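Workshop tips: when the grippers come to your packing room

1087 shares
7 comments

I work in the showroom and packing room of Elmont, where we sell lamps and small furniture. Since June a part of our handling is done with hand-held grippers, and the movements are used later to teach the machines of the Illau line. I was asked many times by colleagues from other shops how we manage with it. I write down what helped us.

1. Learn the lamp with bare hands first

Before you take the grippers, lift each new article two or three times with your own fingers. Find where it is heavy and where it turns. A gripper gives you very little feeling, so you must already know where the weight is. My colleague Lawal Eze makes a small pencil cross on the packing list beside the articles which like to tip over, and now we all do it.

2. Take it by the arm, leave the shade alone

A globe shade is smooth and round and the jaws slide on it. They can also scratch the print. With table lamps I close the jaws on the metal arm, as near to the heavy end as I can reach. The second gripper stays close, ready to support, but it should not pull. If both pull, the arm bends and you have one lamp for the discount shelf.

3. Work over something soft

We lost 2 shades in the first week on the hard floor. After this we moved the lamp work over an upholstered chair. If a lamp falls from a low height, it usually survives. Brush the seat after each shift, otherwise the lint goes into the sockets.
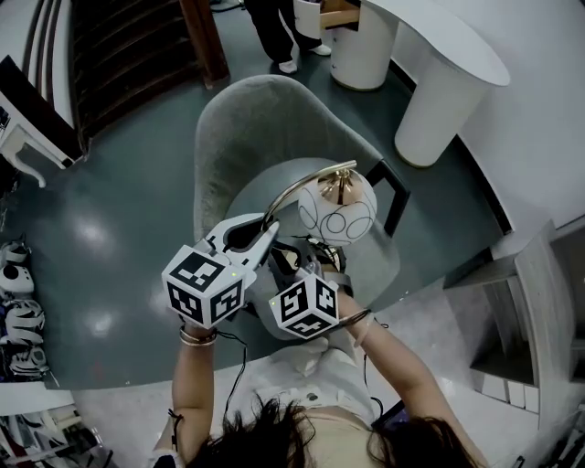

4. Tie the cord before you lift

With hands you push the cord away and do not think of it. With grippers this is a separate job, and an annoying one. Fold the cord in loops as long as your palm and close it with a paper band. Plastic ties are too hard to open with the jaws. The cables of the grippers should run along the arm, fixed with a soft strap above the elbow.

5. Keep the markers clean

The patterns on the cubes must stay readable. Wipe them with a dry microfiber cloth. We used glass cleaner one time and the print became gray at the corners. Ask for a spare set at the beginning, ours from Biswas needed three weeks to come.

6. Make pauses and change the person

The grippers are not heavy, but the arms are in the air and the shoulders feel it in the evening. We change after up to 5 lamps, then the same person does labels or phone. At first the management wanted longer turns. We showed them how many articles went wrong at the end of a long turn, and they agreed.

7. Speak about the work plan early

People in our room were afraid for their hours, me also. What changed until now is the kind of work: less lifting of boxes, more checking and more showing. The pay group for showing was not clear for a long time. Ask for it in writing before you start. In the Zerklow branch they did not ask, and they still discuss it.

If somebody has a good method for pleated shades, please write it in the comments. Mine is too slow.

7 comments
Share this page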